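Jul 2, 2018

Jewellery sort, kids' bedroom, round table. Continuing from the kitchen drawers.

Table is set up between the bunk and the wardrobe wall. Kept the dark brown polka dot cloth on. Beads don't roll as far on cloth and the pale ones are easy to find against it. The grey metal tin is the one container for this set. Yaneth Ticona wanted the lined pouches from Nenda but they won't take the jade pendant without folding the bead loop, so the tin stays for now.

Order I'm using: small pieces first, then chains, then bead strands on top. Strands went in first last time and the chain hooked through them.

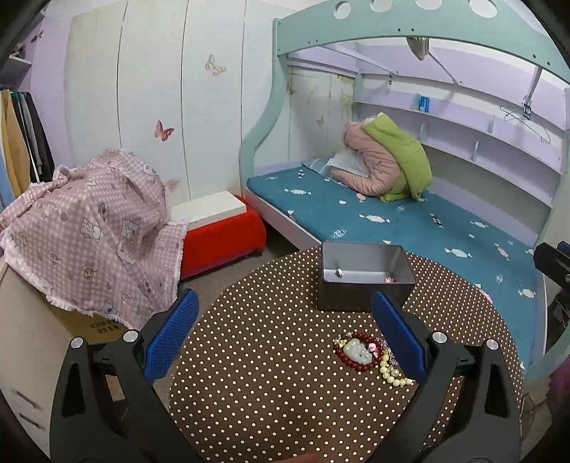

Stretched the dark red loop out along the ruler on the Achari board, 18 cm laid flat. No tag on it. I've written it up as "red beads, jade" and left the maker column blank. The cream strand gets its own line even though Yaneth had the two down as one set in her list.

Lower bunk is not to be used for laying things out. The candy print on the mattress cover is too busy and small charms vanish on it. The pink and lime-green bundle stays at the head of the bed on the pillow.

The silver chain is the slow one. Lay it flat, find the clasp, work back from there with a pin. Don't pull. If it takes longer than 2 minutes, put it aside and do the rest.

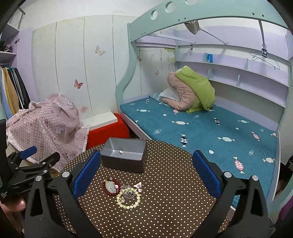
Bead strands, silver chain and pink heart charm in front of the tin.

The heart has a tiny pink tag near it. Keep them together until someone can say whether they belong to each other. Line 74 in the list is free, use that.

Still to do: ask Muvar about a shallower tin, copy the list over to the Irnono folder, then the shelves by the bunk.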